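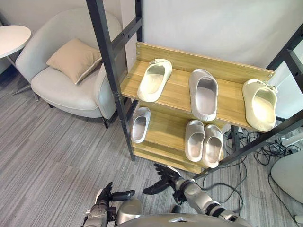

1/ Teleop notes, shoe rack task

Two weeks of driving this thing by headset and gloves. The task is to pair up the slippers on the rack. Three boards, six slippers, one pair already together on the middle board. Posting the settings and the failures for anyone doing similar work.

2/ Count so far: 97 demos kept, 14 thrown out. A demo gets thrown out if the operator re-grips more than 2 times on one slipper. Kirstin Sutherland wanted the limit at 3. We compared both sets in April and the stricter one trained better, by a small margin.

3/ Grasp. Thumb inside the footbed, fingers under the sole. Operators want to hook the strap, as a person would. Don't. The slipper swings, and the policy learns to wait for the swing to stop.

4/ The top board is the hard one. The back panel blocks any approach from behind, and a slipper that overhangs the right end sits close to the frame post. Come in from the front, palm up, wrist rolled outward. Slow down for the last hand's width.

5/ Color matters more than I expected. The grays are close to each other and close to the carpet. Lachlan Guthrie paired a cream with a gray twice in one afternoon through the headset. We raised the exposure on the head camera one step and it stopped.

6/ Hands start low, in front of the bottom board, fingers open. Every demo. Early runs started wherever the last one ended and the policy spent its first seconds wandering.

7/ Glove latency: Sakia build drops frames when the log buffer goes over 3,000 entries. Flush between demos. Ülle Vaher has a patch, not merged yet.

8/ Hand-guiding the arms was worse for this. Your own body ends up in the head view and has to be masked out. Fine for a single reach to a fixed point. Bad for anything with six loose objects.

9/ Open question: do you record the recoveries? If a slipper drops to the carpet we currently stop and reset. Vlasta Begović says keep them and tag them. Trying that on the next batch, bottom board only to start.

10/ Glove calibration file goes up tonight. Replies are open if your thumb mapping drifts too.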